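Microwave tips I picked up at robot club

I joined the Tuesday group at Skoryk to learn about robots, and somehow I came home with a better way of using my microwave. Our student project is called Trandik, and the job is simple to say: put a plate in the microwave and take it out again, using hand-held grippers in place of fingers. Glória Tavares runs the group and she has 2 rules for every job we try - go slow, and clear the way first. (She says it in her sleep, I'm pretty sure!)

So, my notes for anybody with a kitchen:

Open the door all the way before you pick up the plate. A half-open door catches your elbow every single time.

Use a plate smaller than the turntable. If the rim hangs over, it bumps the wall and your eggs go round in jerks.

Set the plate down in the middle and let go before you pull your hand back. I used to do both at once and wondered why the plate slid.

Put a cloth under the microwave, but pull it flat and keep it clear of the vents. A checkered one is great because you can see right away when the oven has crept sideways.

Eggs heat unevenly, so spread them out thin, give them a short burst, stir, and go again. I do 6 seconds at a time near the end, which sounds fussy but saves you from rubber.

Wipe the turntable while it's still a little warm. Thirty seconds' work, and I still skip it more than I should.

Next up is the dishwasher, and I already have opinions about the bottom rack.

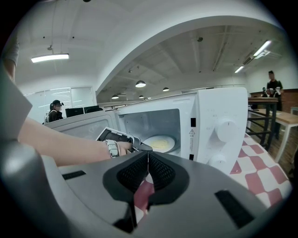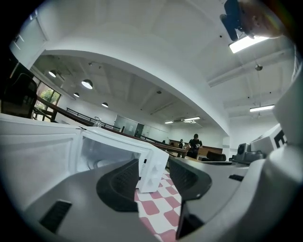
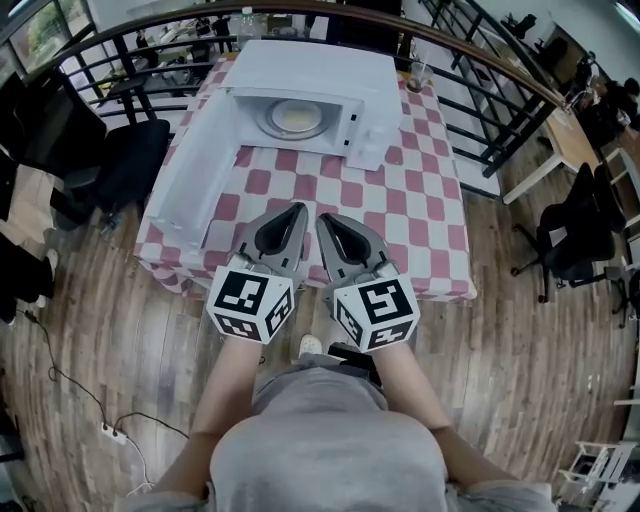
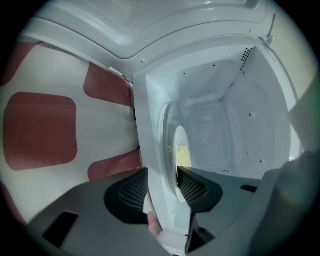 Trandik at the microwave, door wide open.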